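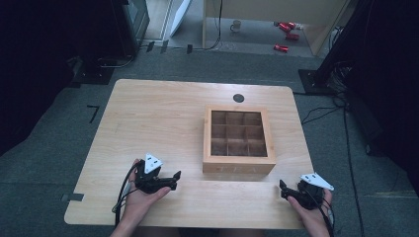

Search products Go

Varnent tea box, nine compartments

Open square box in pale wood, divided by thin partitions into a three-by-three grid. The front is engraved TEA. Supplied empty – tea is sold separately. Item 438, packed 16 to a carton.

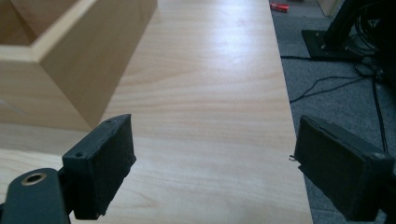

Care

Wipe with a damp cloth and dry at once. Do not soak. Keep away from the stovetop and direct sun, as pale wood will change colour over time.

Ordering

Ships from our Mosville warehouse. Returns are accepted within 30 days, unused and in the original carton.
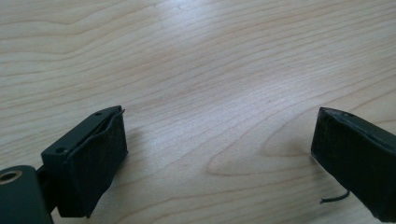 Engraving in other wording is quoted by Renata Navarrete on request.

Filed under: Kitchen & Table > Tea Storage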